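3.2 Le choix du restaurant en fin de journée

Les travaux sur le tourisme gastronomique traitent surtout le repas comme un but de voyage. On connaît moins bien le cas ordinaire du visiteur qui a marché depuis le matin, qui a faim et qui doit choisir une table dans une ville qu'il ne lit pas bien. Nous avons voulu étudier ce moment à partir des journaux de repas déposés sur la plateforme Clikis, où les voyageurs notent, pour chaque soirée, les établissements devant lesquels ils se sont arrêtés et celui où ils sont finalement entrés.

Le corpus comprend 649 journaux, rédigés par 60 voyageurs pendant le mois d'août. Les textes ont été codés par deux lecteurs indépendants. Les désaccords ont été discutés avec Stojan Todorova, qui avait établi la première grille pour son étude des terrasses de Tulden. Nous avons gardé de cette grille les catégories « menu », « prix affiché » et « ambiance », et nous avons ajouté « fatigue déclarée », absente du travail initial.
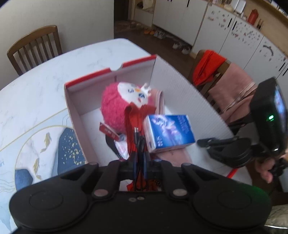 Le premier résultat concerne la lecture du menu. Dans les journaux où la fatigue est déclarée, le menu est cité plus souvent comme raison de refus que comme raison d'entrer. Les auteurs écrivent que « rien ne donnait envie » ou que « c'était la même carte partout ». Le prix, au contraire, apparaît peu. Il nous semble que le voyageur fatigué ne compare pas vraiment les offres : il attend un plat qui l'arrête. Quand ce plat existe -- une spécialité locale servie sous une forme connue, par exemple une pizza ou une soupe -- la décision est prise devant la porte, souvent sans consulter le reste de la carte. Kwak avait déjà proposé l'expression de « plat-pont » pour ce type de proposition, et nous la reprenons ici.

Le deuxième résultat est plus fragile. Les voyageurs en groupe renoncent plus vite que les voyageurs seuls, mais ils décrivent leur repas avec plus d'indulgence. Il est possible que la présence des autres corrige le souvenir. Il est possible aussi que celui qui écrit le journal hésite à critiquer un lieu choisi par un compagnon. Les données ne permettent pas de séparer ces deux lectures, et les entretiens menés par Da-eun Kwak auprès des clients du restaurant Jemano vont tantôt dans un sens, tantôt dans l'autre.
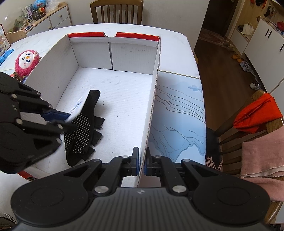
Figure 2. Gant tricoté noir dans une boîte en carton blanc.

Reste la question des critères que les voyageurs emploient sans les nommer. Dans la grille, chaque mention devait recevoir une seule catégorie, or beaucoup de passages en appellent plusieurs. Un auteur écrit qu'il est entré « parce que c'était plein et que ça sentait le beurre », et le codeur doit trancher entre l'ambiance et la nourriture. La difficulté est celle de tout classement d'objets courants : le gant de la figure 2, avec sa paume couverte de petits points blancs et son étiquette de papier imprimée en bleu, peut être rangé parmi les vêtements ou parmi les articles de travail, selon que l'on regarde la maille ou les points. Nous avons donc autorisé un double codage pour les mentions d'odeur et de bruit, en suivant sur ce point la procédure de Vashisht. L'accord entre les lecteurs s'en trouve amélioré pour l'odeur; pour le bruit, il reste faible, et nous n'utilisons pas cette variable dans la section suivante.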